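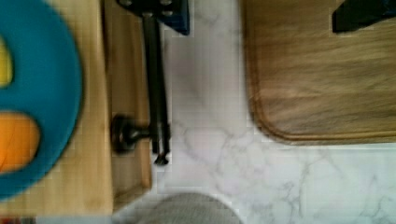

**Talk to second-year student nurses, Hevura teaching block. Hường Võ. 24 Nov 2024**

Slot is 90 minutes with questions. Leave the last part free, they always ask about night shifts.

## Start

- Say who I am. Ward sister, children's medical, Hevura. Trained at Brarska.
- Ask who has had a children's placement. Hands up, then move on.

## Giving medicines to under-fives

Weigh the child on the day. Do not copy the weight from the last admission. Tell them about my February shift: the old chart said one thing, the scales said another, and the dose had to be written up again. The doctor was fine about it.

Oral syringe goes inside the cheek, small amounts, child sitting up. Let the parent hold the child if they want to. Some don't, and that's fine too.

If the child spits it out, don't repeat the dose on your own. Write down the time and ask.

*(slide 7, the ward audit)*

We looked at 3464 doses on the ward. 229 were given late. Most of the late ones were at the morning handover, so we moved the drug round. Don't read out the whole table.

## Talking to parents

Use the drug's name and what it is for. Say when the next one is due. Write it on the board by the bed.

Ung ward gives parents a paper chart to fill in. We tried it and stopped, as the sheets kept going home in bags. Plekus still use theirs.

## Questions

If no one starts, ask what they would do with a child who is asleep when a dose is due. Allow a few minutes on that.

Sign-in sheet goes back to the office.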